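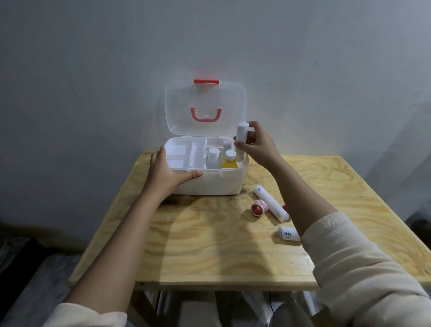 First aid box on the side table, lid up and the deep end in use.

**December, morning. Madder, second attempt at the Silava red**

Picked this up again after leaving the mordanted wool in its damp towel for longer than I meant to, and I'm glad to report that no harm came to it. It smelled a little like a wet dog, which is how Bikdale always smells at this stage, and it had stayed evenly damp right through to the middle of each skein. I still think the slow soak is doing more for us than any amount of fiddling with the alum.

For anyone reading who wasn't here for the first attempt: the Silava blanket needs 27 skeins of one red, and the red we got last time was a brick color, handsome enough on its own but not what we promised. I blamed the root, then the pot, then the weather. Going back over the old pages I now think I simply let it get too hot while I was on the phone. Madder gives up its browns once you get close to a simmer and there is no talking it out of them afterward.

So, a small pot first. I weighed out 400 g of Bikdale and the same again of Falcão root, the coarse chopped kind from the bottom of the sack, and put the root to soak overnight in a bucket with the lid on. By this morning the water was a cloudy orange and the pieces had swollen up nicely. I poured off that first water and kept it in the crock, where it can go toward the peach shades if anyone wants them. (Please label it if you move it. We have had enough mystery crocks.)

Then fresh tap water, a pinch of chalk stirred to a milk, root in, heat on as low as the ring will go. Our water is softer than what they have over at Vasstead, and I'm convinced that is why their reds come out so much bluer with what is supposed to be the same recipe. I asked them once how much chalk they add and they looked at me as if I'd asked how much rain. They don't add any, of course. It comes out of their faucet.

Wool in when the bath was warm to the wrist. After that I did very little, which is hard for me — I moved the skeins gently every so often, kept the thermometer clipped where I could see it from the stool, and turned the ring off entirely each time it started to climb. The color came up slowly, first salmon, then a sort of tomato soup, and then somewhere before lunch it went properly red and I may have said something out loud.

I let it all cool in the pot. It'll stay there until tomorrow. I know it's tempting to pull one skein out for a peek and hang it on the hook, but the one that comes out early never matches the rest, and we've got a whole basket of "almost" to show for it.

Side table, while the pot was cooling: toothpaste-sized clutter has crept in from every direction and I'd like it sorted before the big bath, when we need that wood for laying out wet skeins. The white tubes, the yellow bottle and the green and yellow box at the back can all go up on the shelf by the sink. If any of it belongs to you, take it home, with my blessing. Alum is very drying on the hands and I don't begrudge anyone their lotions, only please not next to mordanted wool. A greasy thumbprint shows up as a pale spot, and I've spent an evening hunting for the cause of one. 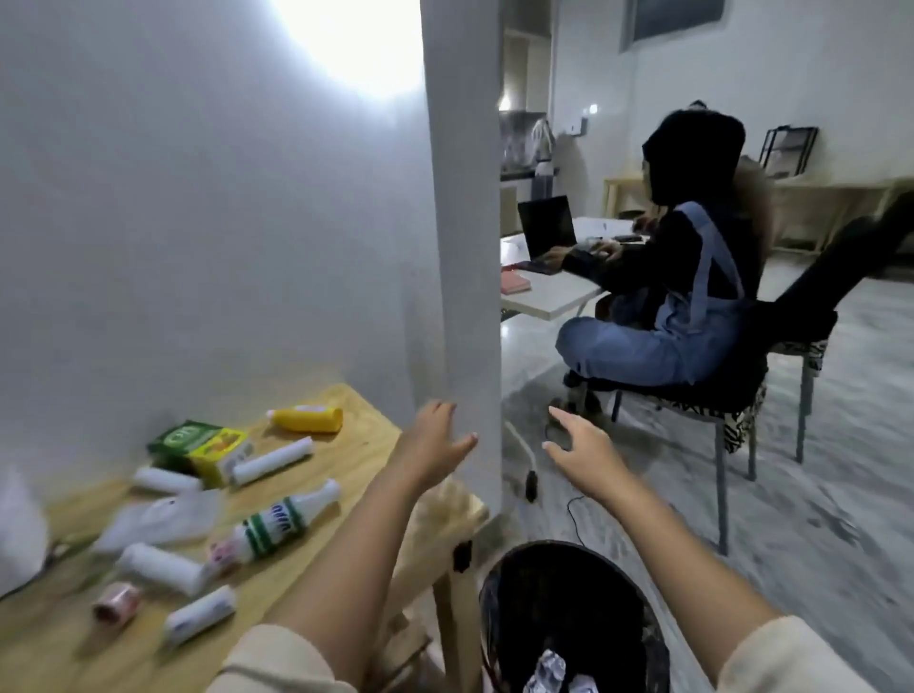 ## Sample card and what it says

Entered in the dye book as number 1166, with a snip of the mordanted wool beside it so we can see where we started. I'll add the dyed snip once it has been rinsed and dried in the dark. Wet madder flatters itself terribly, and the brick skein looked like a fine red too until it dried.

I also ran a few threads of the Vasstead worsted in a jar alongside, set in the same pot so it got the same heat. It took up color faster than the Bikdale and seems a shade cooler, though that could be the smoother yarn catching the window light. Worth doing again with a larger piece. The jar threads are tied with a knot at one end, the Bikdale with a knot at both.

## For the big bath

- Split over 2 pots. I would love to do it in one, but the big kettle heats from one side and the bottom skeins always come out darker.
- Mix the soaked root together in one tub before dividing it, then swap skeins between pots halfway through.
- Root goes in the net bags this time. Picking the bits out of Bikdale took me most of an evening and I still find them in my cuffs.
- Ring off well before a simmer. Phone stays in the other room.
- Rinse water should match the bath for warmth, or we'll felt the lot.
- There is around a third of the Falcão sack left, which I think is enough, but weigh it before you soak it.

Late afternoon: pot is lukewarm, lid on, towel over the lid. Exhausted bath gets saved for the coral sock yarn, so don't tip it down the drain. The window by the drying rail is sticking again and needs a push from the left-hand side.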